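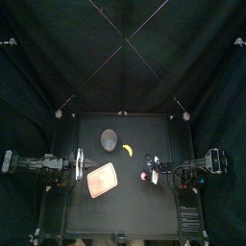
Pemby review: a cap table tool for small startups

Pemby keeps track of who owns what in a private company. You enter your founders, your investors, your option pool and any convertible notes, and it works out everyone's share now and after the next round. I used it for a full seed round at a company with 30 shareholders, and before that I had used Tosari for the same job.

Setup took most of an afternoon. Pemby reads a spreadsheet, but it wants the columns in its own order, and it stopped 3 times on a vesting date it didn't like. The error message gives the row number and nothing else. Once the file was clean, the totals matched our lawyer's figures to the share.

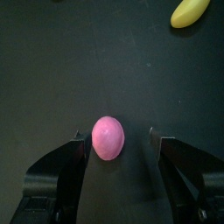

3 min read

The round modeling is the best part. You put in a pre-money value, the amount raised and the size of the new pool, and the dilution shows next to each name. You can save several versions of a round and compare two of them on one screen. Our lead investor, Clenda, changed the pool size late in the talks, and I had a new table back to them in a few minutes. Tosari can do this too, but it makes you copy the whole company file first.

Notes are handled well. Caps, discounts and interest all convert correctly. Side letters are not handled at all. You can attach one as a PDF, but if it gives an investor the right to buy more shares later, Pemby won't remind you.

Geeta Agarwal, our outside accountant, used the read-only login. She found the export easy to work with and disliked that each grant comes out on its own line with no subtotal by person. She adds those by hand.

Price is $68 a month for up to 200 shareholders, with no setup fee. Tosari costs less for a very small company, and Hinojosa costs a good deal more but includes valuation reports. Pemby doesn't do valuations, so you will need to pay for those separately if you grant options.

Support is by email only. I wrote twice and got a useful answer from Tiburcio Orozco the same day both times. The second question was about a canceled grant that still counted against the pool. He confirmed it was a bug, and the fix went in the following week.

Good: round modeling, note conversion, clear pricing.
Bad: fussy import, no tracking of side letters, thin exports.

I would pick it for a company raising its first or second priced round. If you already have several share classes with different voting rights, try the demo with your own numbers before you pay, as the voting screen only shows two classes at a time.

Yakubu Ezeani
March 2024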